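Buy the carrot, keep the crown

Most written advice on choosing carrots concerns length, colour and the snap test. I think all three are overrated. The part that carries the most information for a cook is the top two centimetres, where the leaves were attached, and it is the part most people cut off and throw away without a glance.

I have kept a vegetable store for a small canteen kitchen for 7 years and have bought carrots by the sack, by the net and by the loose handful in that time. The argument below is drawn from that work. It applies to main-crop carrots sold without leaves. Bunched spring carrots behave differently and deserve their own article.

Length first. A long carrot looks like value, but its last third is usually thin, dries out before the rest and is awkward to peel. A short, broad-shouldered carrot of the same weight has less skin for the amount of flesh. Peeling loss falls accordingly. In our kitchen we once weighed the peelings from two sacks, one of long, slender roots and one of stump-shaped ones, and the second sack produced 900 grams less waste. One trial proves little, and I have not repeated it, but the geometry supports the result.

Colour is a weaker guide still. Growers select for an even, deep orange, and shoppers have learned to expect it. Patches of paler skin are common on roots that are perfectly sound underneath, as are small pits and dark specks, most of which come away with a single pass of the peeler. A uniform surface tells you how strictly a batch was graded. It tells you very little about flavour.

The snap test only detects water loss, and mild water loss is reversible. A bendy carrot left in a jug of cold water in the fridge overnight will often firm up well enough for grating. I would not discard one for that alone.

This leaves the crown. Three conditions are worth checking: the colour of the shoulder, the state of the stub and the shape of the hollow in which the stub sits. Green on the shoulder means that part grew above the soil and may taste bitter, so trim it. A stub that is soft or black is where rot normally begins. A firm, dry remnant, even a dull brownish one, is acceptable, and I prefer it to a crown that has been sliced flat, which exposes cut flesh that dries and cracks in storage.

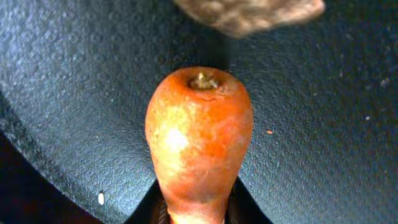
Storage

The same reasoning applies at home. A carrot with a trimmed stub and unbroken skin should be stored as it is, unwashed if it came unwashed, in a container with a lid. Put a folded cloth in the base and change it when it becomes damp. Keep the container in the coldest part of the fridge and away from apples, which give off ethylene and can turn carrots bitter.

Ilari Rissanen, who supplied our kitchen until May and now grows only for his own market stall, disagrees with me on the cloth. He uses barely moist sand in a shed and gets his roots through most of the winter. I accept that sand is better. I do not accept that it is practical in a flat, and I have read too many storage guides that assume a shed.

Topping and tailing before storage is the habit I would most like to see dropped. It saves a few seconds at cooking time and opens the root at both ends. If leaves are still attached, twist or cut them away and leave a short stub — the leaves draw moisture from the root, the stub does not do so to any degree that matters.

Preparation

Wide crowns are sometimes avoided because they cook unevenly. The fault is in the cutting. Separate the broad upper part from the narrow lower part before doing anything else. Cut the upper part into 4 lengthways and leave the lower part whole, or halve it if it is thick. The pieces will then finish at much the same time. For roasting, place them cut side down on the tray.

The stub itself can be removed with the tip of a small knife, turned once around the hollow. Slicing straight across the top takes good flesh with it. On one carrot the difference is trivial. In a kitchen that gets through 3,000 of them in a season it is several pans of soup, and I would rather serve it than pay to have it taken away.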